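Last updated: January

The basket by the back door

Peninah Nyaga stopped using a fruit bowl two years ago. The one she had was a wedding present, heavy glazed stoneware, and it sat in the middle of her kitchen table in Cirnau with whatever had come home from the shops piled on top of whatever was already there. The bottom layer went soft. She would find out when she lifted a pear and her thumb went through it.

She now keeps her fruit in plastic baskets with slots cut in the sides and base, the sort sold for cutlery drawers and bathroom shelves. There are several in the house and she moves them about according to the season. In summer they go on the tiled shelf in the passage, where it is cooler. In winter they come back into the kitchen, well away from the cooker.

The change began with a Sunday spent clearing out cupboards. The baskets had been holding clothes pegs and old phone chargers. She washed one, put some plums in it because the bowl was full, and noticed a few days later that the plums in the basket were in better shape than the ones in the bowl. She has not done anything more scientific than that – the plums may have been better plums.

Châu Tăng, who runs the greengrocer's on Zakier Street, thinks the slots help a little and the shape helps more. A bowl slopes, so everything rolls to the middle and leans on everything else. A flat base lets each piece sit on its own patch. He uses shallow crates in the shop for the same reason and won't have mangoes stacked more than one deep, whatever the wholesaler does. 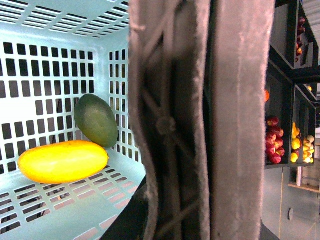
Ripening is where most households go wrong, according to Tăng. People buy fruit by colour and then treat it all alike once they get it home. A pale basket is useful at this stage, as colours are easy to judge against it: a bright yellow skin on the mint-blue plastic shows up any dark speck straight away, and a dark green one can be looked over for dull or uneven patches. Colour only goes so far, though. Some mangoes are ready while still green, and plenty of avocados stay green until they are past eating. He presses near the stalk end with the flat of the thumb, never the tip.

He also separates fruit by what it gives off. Bananas, ripe mangoes and apples release ethylene, and anything beside them will hurry along. If you want an avocado for tonight, put it in with them. If you want it for later in the week, give it a basket to itself or, once it is ripe, put it in the fridge door.

Nyaga follows this loosely. She has one basket for fruit to be eaten now and another for fruit that needs time, and she swaps things across in the morning while the kettle boils. Her sons were told the rule once and ignore it.

Cleaning takes very little. She holds the basket under the tap, runs a washing-up brush along the slots and leaves it upside down on the drainer. Sticky juice collects in the corners, so those get a second go with an old toothbrush. She avoids the dishwasher after one basket came out with a warped rim and never sat flat again. It has gone back to pegs.

What to look for if you are buying: smooth edges inside the slots, as rough moulding will mark a soft skin. A base that stands slightly clear of the shelf, or a folded tea towel underneath if it doesn't. Sides low enough that you can see what you have. Tăng would add that it should be small, since a big basket gets filled.

The stoneware bowl is still in use. It holds onions.

Related
Hosseinzadeh's pickle shop reopens after the flood
Six soups for a cold week
Is the Fusent bread bin worth the money?
Letters: more on marmalade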